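Notes for the laundry talk, software part (slides 9 to 13)

**Slide 9.** Start slow here. Say that Lovex is our planner and Wada is the perception module. Many people in the room know only the old names.

**Slide 10.** The problem in one sentence: the planner wants a full model of the room, and the door of a washer changes this model each time it moves. Old version kept the door as a fixed object. It planned paths through a place where the door was hanging. Do not laugh at it too long, we used it until January.

**Slide 11.** What Wada gives now:
- door angle, with a confidence value
- the ring of the drum opening, as a circle in 3D
- one box per rolled garment -- dark cloth on dark cloth is still the weak point

Mention that glass is removed from the depth data before planning. The reflections gave us ghost points, and the arm avoided them very politely.

**Slide 12.** Numbers. 1310 logged attempts at Isberg, 300 of them with the new door model. Planning takes roughly 100 milliseconds when the door is known. If the plan fails 3 times, Lovex asks for a new look from the head camera and does not try again blindly.

**Slide 13.** Leave this one on the screen for the questions. Point to the open door and the tray with the rolls in front of the drum: both hands must work in the space around them.

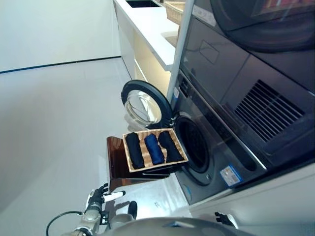 Porkis asked after the rehearsal whether the door angle should be estimated again after every grasp, and would prefer to see that cost on slide 12 too.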